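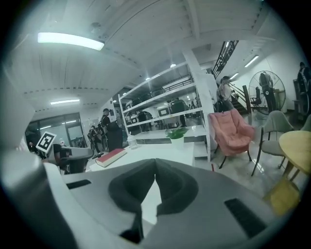 Grustik Build Nights – Questions We Get a Lot

Do I need any experience?
None at all! Khải Triệu starts every newcomer on the same small wheeled robot, and plenty of people had never held a screwdriver before theirs.

What does it cost?
The kit is $53, and you take it home with you when it's done (most folks need three or four Thursday evenings, and that's fine).

Can I bring a project from home?
Please do, we love seeing them – just keep it under 26 pounds so one person can carry it up to a bench.

Where do I plug in? 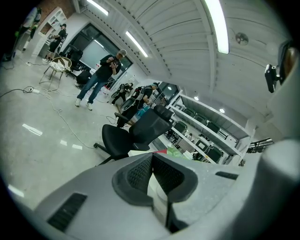 Chargers and soldering irons go on separate strips, and we're pretty fussy about that. Ask before you unplug anything, even if it looks idle. With power strips and black and white cables all over the floor, it's easy to pull the wrong one, so do watch your feet as well.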